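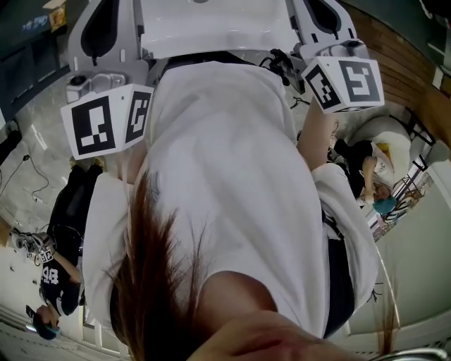 The grant office at Andum wanted to know, after my last report, whether a sewing room could really keep people coming once the novelty wore off, and whether the loose-fit shirt course was a bit too ambitious for folks who had never threaded a machine. Fair questions, both! I've had them taped over my desk all spring, and this report is mostly my attempt at answering them.

So, attendance first. The Paltside Mending Room had 21 people signed up for the beginner course and 15 of them finished, which I'm pretty pleased with. Two of the ones who dropped out had moved away, and one switched to our evening drop-in because her shifts changed (she's still coming, she just doesn't show up in the course numbers). I'd like to talk about how we count people like that next time, if you're open to it.

The shirt course was a stretch, I'll admit it. Sleeves are hard. I had planned one session for setting them in and we ended up using three, with a lot of unpicking and a fair amount of muttering at the back table. But people wore their shirts home! A big, wide shirt turns out to be kind to a beginner, because the shoulder seam can wander a little and the whole thing still hangs fine. Collars I have dropped completely for the fall. We'll do a plain band and everyone will be happier, me included.

Money. We've spent $1,954 so far out of the materials line. The largest chunk went to cotton, which we bought by the bolt from Brirno after their store in town quit selling short lengths. I grumbled about having to buy that much at once, but it worked out cheaper per yard and we have enough left for most of the next course. Thread cost more than I budgeted. I had assumed people would bring their own and they mostly didn't, so please expect to see that line go up in the revised sheet I'm sending with this.

We own 8 machines now, counting the two Fröhlich ones that were donated in March. Those two are older and heavy as anything, and they sew through denim like it's butter. One of them needed a new belt and a good cleaning before it would run at a steady speed. The foot pedal on machine four is still touchy (it goes from nothing to full speed with not much in between) and I've stopped giving it to new people. A replacement pedal is on order.

The drop-in evenings have changed more than anything else. When I wrote the proposal I pictured people coming in with half-finished course projects. What we get is pants hems, coat linings, a tent once, and a whole run of torn backpack straps at the end of the school year. It's good practical work and it brings in people who would never sign up for a class. It also means I spend less time teaching and more time hunting for a zipper the right length, so I'd like to move a little money from printing to notions. We hardly used the printing budget anyway, a stack of flyers at the library did the job.

What hasn't gone well: the Saturday-style family session I promised. I ran it once, in April, and it was chaos, the cheerful kind, but the little ones needed hand sewing and the grown-ups wanted machines and I couldn't be in both places. I'd like to try again in October with felt and big needles only, no machines switched on, and keep it to an hour.

Over the summer we close for August and I'll use the time to get the machines serviced and redraw the shirt pattern in two more sizes, since the biggest one we had was still snug on several people. The fall course opens for sign-up in September. I'll send the receipts separately, they're in a shoebox at the moment and need flattening.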